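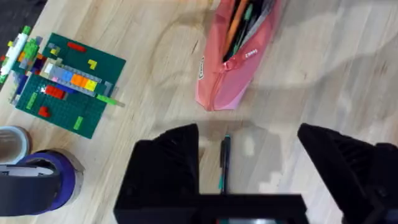 *Pink zippered pencil case, open, with pens inside. Slim black pen with teal cap alongside.*

## Helthorpe Zip Pencil Case, Pink

Item 3146

A soft zippered case for pens, pencils and markers. The material is semi-translucent, so you get some idea of what is inside before you open it. The zipper is pink to match the case, and a small white tag with a dark border is sewn into the seam.

The zipper runs along one side. Open it all the way and pens can be taken out from the end without tipping everything onto the table. Long items go in lengthwise. Rulers over 8 inches won't fit - see the Zistaton flat case for those.

**Details**

- Inside length: 228 mm
- Closure: zipper, one side
- Compartments: 1
- Color: salmon pink
- Pens and pencils: not included

**Care**

Wipe with a damp cloth and a little dish soap. Leave the case open to dry. Do not machine wash or put it in a dryer. Ballpoint ink usually comes off if you get to it the same day, but permanent marker will stain.

**Using it with fineliners**

Put caps on before packing. The case has no loops or dividers, so pens can shift around when it is carried in a backpack. If you keep pens and pencils together, store the sharpened pencils point down, all facing the same way.

**Ordering**

Sold singly or in packs of 2. Schools and offices ordering 1000 or more should contact the Cergate sales desk for a quote. Large orders placed in November ship after the New Year.

Unused cases can be returned within 30 days with the tag still attached. We can't take back cases with ink marks inside - please check your pens first.

**Also in this range:** Helthorpe Flat Pouch, Helthorpe Pen Roll, Živković Desk Tray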